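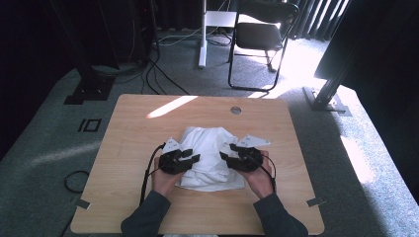
4 Recording cloth demonstrations with the hand-held grippers

This section explains how one operator records folding demonstrations at the table. It is written for operators who have finished the calibration in section 2. The data are used to train the Wonau folding policy, so please follow the same order of steps in every session, also when you have much experience.

If you have changed a fingertip pad or a marker plate after the last calibration, go back to section 2 first.

4.1 Before you start

1. Check that both marker plates sit firmly on top of the grippers. A plate which can be moved with one finger must be fixed again and calibrated again.

2. Look at the printed side of each marker plate. Dust and fingerprints are removed with a dry cloth. Do not use alcohol, it dissolves the print.

3. Lead the cable of each gripper back along your forearm and off the table. There should be enough free length to cross your hands once without pulling.

4. Wear long sleeves in a dark and plain colour. Push the sleeves back until the wrists are free.

5. Start the recorder and wait until all streams report 30 frames per second. When one stream stays lower, stop the recorder and start it again. Do not record with a slow stream and hope to repair it later.

Caution: The cables on the floor are a trip hazard. Walk to the table from the front side only, and put the grippers down before you walk away.

Note on daylight: Direct sun on a marker plate can make the pattern unreadable for the tracking. A patch of sun on the table surface is permitted, as long as no plate has to pass through it during the fold. In December the sun stands low in our room and the patch travels fast, so check it again after each break. Rahel Lanz has added the warning "marker lost" to the recorder screen for this case.

4.2 Recording one demonstration

1. Drop the cloth from a low height on the middle of the table. Do not arrange it by hand. The policy has to learn from disordered starts too.

2. Hold both grippers open beside the cloth and stay still for 2 seconds. The software takes this pause as the beginning of the episode.

3. Find a free edge and grasp it with the one gripper. Hold the cloth down with the other.

4. Spread the cloth with slow pulls to the outside. It is allowed to release and to grasp again as many times as necessary.

5. Fold the cloth to the half, smooth it with the closed fingertips and fold it again.

6. Open both grippers, move them to the sides and stay still for 2 seconds. The episode is closed.

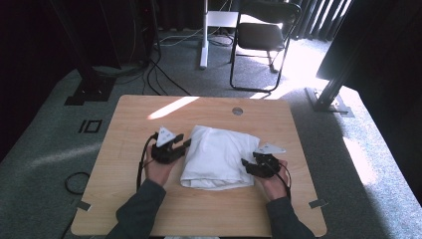 Wonau Set-up Guide, issue 4, page 30

7. Give the result a mark on the recorder screen: "good", "usable" or "reject". A soft pile with some wrinkles is still "usable" if the corners are inside. Be strict with yourself, but do not reject an episode only for the reason that you had to grasp two or three times. Such corrections are valuable for us.

Note: Never turn the wrist so far that the marker plate is hidden behind your own arm. If it happens for a short moment, continue. If the recorder shows the warning, finish the fold and choose "reject".

4.3 How to grasp thin cloth

Most of the failed grasps in our first series had the same cause: the operator came from above with the fingertips nearly closed, and the cloth was pushed away. Declan Mudgway compared two ways of grasping and we now ask all operators to use the second one. Open the fingertips wide, lower them over a raised fold until they touch the cloth lightly, and only then close them.
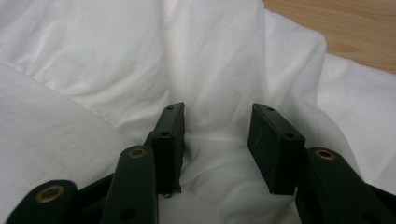

Close slowly, and lift a little before you pull to the side. With this method it is also easier to take a single layer, which the policy otherwise learns badly.

Look at the pads between the episodes. Light scratches do not matter. Loose fibres should be taken away with tweezers, and a pad with a damaged gripping surface has to be replaced.

4.4 What we found up to now

The policy in the present release was trained with 173 episodes, all of them marked "good" or "usable". When we trained it a second time without the regrasping episodes, it folded flat cloths as well as before, but it often stopped when the first grasp was missed. We have not yet tested other table heights. The comparison is described by Ursina Oberholzer in the Grornanach report, appendix B.

Last change to this section: 2024-11-18, J. Wunderlich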